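Hand-held grippers go head to head in Flandgate cloth trial

Brosov has begun comparing two sets of hand-held grippers at its workshop in Flandgate, using wet-cleaning jobs that robot arms still find hard. The firm wants to settle on one design before it orders parts for the next stage of its Owen project in September.

Owen is a two-armed robot meant for cleaning work in small hotels and care homes. Before the arms are asked to do anything, people carry out the same jobs with grippers held in their own hands, and the recordings are used to train the controller. If the jaws are wrong for the job, the recordings are of little use, and that is what the trial is meant to find out.

Each operator works with one gripper in each hand. White cubes printed with black square patterns are fixed to the units so that the position of each hand can be tracked by camera. A small monitor carried on the body shows a timer.
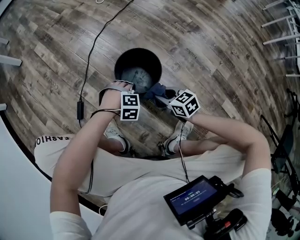 A cloth is held in the jaws of one gripper beside a bucket of water during the Flandgate trial.

The two sets differ mainly in the fingertips. The first has a firm tip with shallow grooves. The second has a softer tip that gives slightly when it closes, and it costs more to replace. Both fit the same body and use the same cable, so operators can change over between runs without setting up the tracking again.

Cloths were chosen because they cause trouble in several ways. They hide their own edges, they slip when they are heavy with water, and they have to be passed from one hand to the other many times in a single job. Picking up a bucket or holding it steady by the rim is part of the test as well, and calls for a stronger grip than the cloth does.

Brosov plans to record 962 runs in all. The first 300 are being done with the firm tips, and the soft tips will follow. The jobs are split into 9 types, among them dipping, folding, wiping a chair seat and handing a cloth across. Some are done standing and others seated, so that the cameras get a view of the hands at different heights.

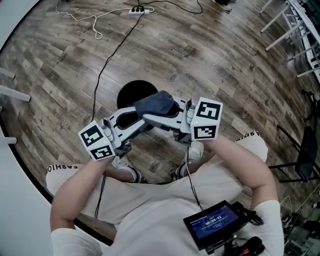
Folding has taken up more of the early sessions than expected. The operator has to bring both sets of jaws close together without knocking the cubes, and the project team has already moved the cable on one set after complaints that it pulled at the wrist.

Drops and second attempts are noted for every run, along with the time taken. A run is thrown out if the cameras lose sight of a cube for too long, and the limit for this has been set at 7 seconds.

The results will be passed to Illermont, which makes the arms and will build the chosen jaws into them. It has asked for the discarded runs too, to help decide where its own cameras should be mounted.

Testing at Flandgate carries on through the summer. Brosov said it would publish a short table of results once both sets had been through all the jobs, and that it had no plans to sell the hand-held units separately.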